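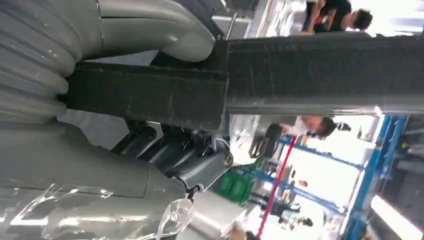

Eimear Geraghty wants to know why the Lastdale numbers are so far behind the Drolbridge ones when both started the same month. Fair question, and it came in before I'd finished this report, so I'm starting with it.

Short version: Lastdale got its bottles late. Longer version below under Sampling. They are catching up but won't be level by the time the next payment is due, and I'd rather you hear that now.

## Private well testing, progress report to the Khương Fund

Period covered: spring and summer, up to the last lab batch. Written fast between two field days, sorry for the roughness. Budget sheet comes separately from Asabe Akpan.

### Where we are

- Kits handed out: 156
- Kits back and through the lab: 70
- Wells over the nitrate limit: 8
- Coliform positives: still being rechecked, see below

So less than half returned. Not where we said we'd be. The original plan had every kit back before the fall rains and that is not going to happen on the current schedule.

The 8 high-nitrate wells are all on the low side of Skinine Creek. All shallow, most of them dug not drilled. Every one of those households got a phone call the same day we had the result, then a letter, then a visit if they wanted one. Two wanted one right away. One family has a baby on formula, and they switched to bottled water that evening. We're paying for that out of the small hardship line. Please confirm that's OK, it wasn't spelled out in the agreement.

### Sampling

Drolbridge went the way we hoped. Table outside the feed store, people took a kit, filled it Sunday night, dropped it at the fire hall Monday before 9 a.m. Cooler on the porch. The lab wants samples inside a day, so that timing matters a lot, and it's the main reason for spoiled samples when there are any.

Lastdale is a different animal. No feed store, no central anything. Houses are strung along the ridge road and half the mailboxes don't match the map. Cường Vi ended up driving kits out door to door, which worked much better than the flyers did but eats whole days. Then the supplier sent us the wrong bottles (no preservative tablet in the bacteria ones) and we had to wait for a replacement box. Lost most of a month to that. Bottles are correct now, I checked the lot myself.

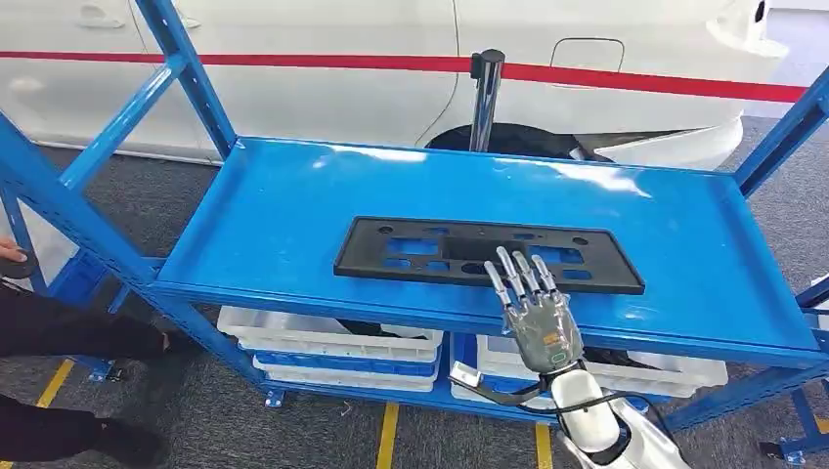
After the new box came we changed the instruction sheet too. The old one told people to run the tap "until cold," and on a hot day up on the ridge it just never gets cold. Now it says five minutes, take off the screen, don't touch the inside of the cap. Large print. Tín Kiều redid the Vietnamese version at the same time and caught an error in ours where we'd swapped the two bottle lids. Good catch, fixed in both.

Returns on the new sheet look better but it's early, so no percentages from me yet.

### Coliform rechecks

Annoying one. First Drolbridge batch came back with more positives than anyone expected. Lab says their end is clean. We think some of it is the samples themselves, taken from garden hoses or from a kitchen tap with a swivel arm. So we are re-sampling every positive from an outside spigot, flamed, done by one of us and not the homeowner. Slow. Until that's finished I don't want to report a figure, and I'd ask that nobody quotes the preliminary one from the spring call.

In the meantime the households were told to boil. Some are cross about it. Understandable, boiling water all summer is no fun, and a couple of them have been drinking from those wells for thirty years and told me so at length.

### Talking to people

Evening sessions: one at the Drolbridge grange, one in the Lastdale school gym. Grange was packed. Gym was nearly empty, it clashed with a ball game. Will repeat.

What people ask about, over and over:

- Will this hurt what my house sells for
- Does the county get my result
- Who pays for a filter
- Is it the farms

First two we can answer. The county gets totals by road, no names, no addresses, and that's written on the consent form in the first line now because it used to be on the back and people missed it. Third one, see Money. Fourth one, we're saying straight out that this survey can't tell you. It tells you what is in the water. Where it came from is a seperate study and we're not funded for it.

Yu-na Shim has been doing the follow-up calls and keeping the log. Her notes are the most useful thing we have, frankly. Things like well caps missing, a septic tank uphill of the wellhead, a dog pen right on top of it. None of that shows up in a lab number. She'd like to turn the log into a one-page checklist people can walk around their own yard with. I think we should. Cost is printing only.

### Money

Lab fees on budget. Mileage is over, all of it Lastdale. Printing under. We'd like to move the printing leftover into mileage, same total, Asabe has the form.

Filters: we said $100 toward a filter for any well over the limit. That covers a pitcher type, and pitcher types mostly don't do anything for nitrate. Under-sink reverse osmosis does, and it costs more than that before anybody installs it. So the offer as written isn't much use to the people it was ment for. Two ways to go. Raise the amount for the 8 we have and cap it there, or drop the filter line and put it all toward fixing caps and casings. I lean to the first. Need a decision from you either way before we send the next round of letters.

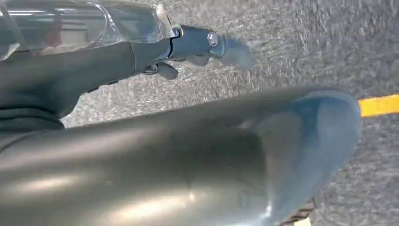 ### Next three months

- Finish Lastdale door to door, ridge road first and then the two spurs
- Reminder calls to every Drolbridge house still holding a kit (evenings, people don't pick up before six)
- All coliform rechecks done and a real figure to you
- Repeat the Lastdale session, different night
- Yard checklist drafted, both languages
- Second nitrate sample on the high wells after the rains, same taps, same time of day

Asking for an extension to the end of December on the sampling part only. No extra money for it. The final report date can stay as is if the lab holds its turnaround, and they say they will.

Call me evenings if anything in here needs explaining, phone reception on the ridge is hopeless during the day.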